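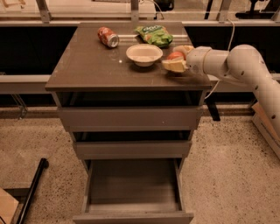
Bedside cabinet in dark taupe, with a glossy top.

Open day at the Skullik furniture works
By Thodoris Triantafyllou
Sunday, August 25, 2024

I have slept next to bedside cabinets all my life and I never asked how one is made. So when my neighbor Calum told me that the Skullik works opens its doors once a year, I put my name on the list already in June. The tour is free, but you must register, and the bus from the station goes only every hour.

We were in the group of 10 o'clock. At the gate we received paper badges and foam plugs for the ears, and then we waited a little because a family had gone to the wrong entrance. Coffee was served in the meantime, quite strong, with oat biscuits.

The first hall is where the boards arrive. They are stacked flat on wooden strips and they must rest there for six days before anybody cuts them, so that they take the same humidity as the building. I liked the smell very much. The saw was running for us at low speed, and even so I was glad for the plugs. From one big board they cut the sides, the top and the fronts according to a plan on paper which hangs near the saw, and the narrow pieces that stay over go into a cage for the heating in winter.

After the saw comes the edge machine, which glues the thin strip along the border of each board. I found it the most interesting part of the whole visit. The strip comes off a reel, it is pressed on with a roller, and a small knife takes away what is too much. When the knife is not sharp, you feel it later with your finger at home. I will now touch the edge of every cabinet that I meet.

Then the drawers. A drawer looks like a simple box, but the bottom sits in a groove, and if the groove is one millimeter too low the drawer scratches when you open it. They let us try a good one and a bad one -- the difference is easy to hear, also for a person who knows nothing. 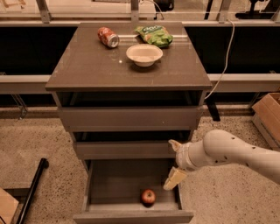 Kirstin Mackay told our group that most complaints they receive are about drawers, and that nearly all of them come from the runners and very seldom from the box itself. People fill the bottom drawer too heavy, she explained, and they pull it from one corner only. She recommended to put the books below, but to pull always with the hand in the middle.

Somebody asked if it is better to have wood runners or metal ones. The answer was long. Wood is quiet and you can repair it with a piece of candle wax, but it does not like a damp room. Metal goes easily for years and then one day it has to be replaced. In my own bedroom I have wood, so I bought a candle on the way home.

The last hall is for packing. On a board near the door was written the number 1227, the cabinets packed since the new year. Each one goes into a carton with corners of pressed paper, and the screws for the handles go in a small bag taped inside of the top drawer. I remembered how I once searched such a bag for a full evening.

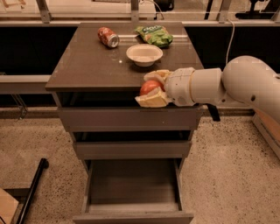

Gillespie Mowat wrote under my first notes that I should also mention the repair desk, where he brought a cabinet with a swollen top and got it back as new after three weeks. He is right, I forgot it. The desk is beside the canteen and it takes also furniture from other makers, if the piece is not too wide for the door.

The shop sells pieces with small faults for less money. The next open day will be again in August, and the list is kept at the gate office.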